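The Lolly Bowl: speaker notes
Bianca Manole, Ivholm community centre, front-of-house session, Tuesday, June 23, 2020

Start with the sound. Ask them to think of a wrapped lolly landing in a metal bowl. Wait for the grins. Everyone in the room knows that little tink and everyone has a counter it belongs to. (Mine was the chemist at Isanby, on tiptoe, Mum pretending not to see.)

Then straight into it: I love a lolly bowl. I've looked after the one at the Garna front desk for years and I could talk about it all arvo, but Rodrigo has given me a slot and he will be holding up fingers at the back.

Size first, as people always go too small. A soup bowl looks mean by morning tea. Get a big round one with a proper rim, wide enough that someone can reach in without touching the lot. It doesn't matter if there are only a couple of lollies down the bottom — a big bowl still says help yourself.

Shine. Oh, the shine! A glossy inside throws the wrapper colours up the walls, so pinks and purples go twice as far. Matte pottery is lovely for lemons. For lollies I want glare.

Wrapped only. No exceptions, not even for jelly snakes, and I say that with real pain.

Next slides. Let them look before talking.

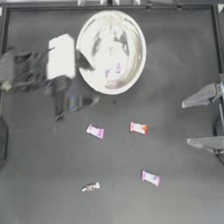
A big shiny bowl on a dark grey top. Pink and purple wrapper in the bowl on the first one, so point to that.
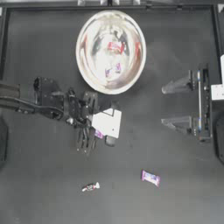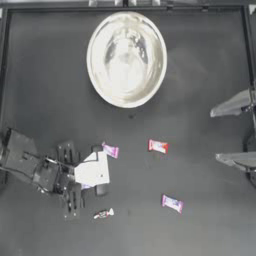
Lucian Lungu put his hand up at this point in the October run-through and asked whether a bowl wasn't a waste of bench when a jar with a lid does the same job, keeps the dust off and can't be knocked over by a handbag. His own counter has had a jar for years, he said, and people manage the lid perfectly well.

Good question, give it time. My answer: people do manage the lid, but they ask first. With a bowl they just take one and keep chatting, and the chatting is what I'm after. He's right about dust, so tip the bowl out and wipe it before you top it up. (Lucian still has the jar. We're still friends.)

Filling. Put a few in, not the whole bag. At Garna we buy 200 at a time and keep them in a tin under the desk, 50 out for a busy day, a handful for a slow one. Mix the colours by hand as you go. I tip them out on the bench and drop them in one by one, and yes it takes longer, and yes I enjoy every second of it.

Where it sits: back from the edge, clear of the phone cord, with bare bench in front so strays have somewhere to land. A dark bench is brilliant for this. You spot a runaway straight off.

Budget slide if anyone asks. Our tally for last year was 3,099 lollies, Liviu kept it on the calendar. Caramels went first every single week. Aniseed: 2 takers, both of them Nelu.

Pass the bowl round while taking questions. Wrappers come back to me in the ice cream tub. Matei hall needs the projector back by lunch.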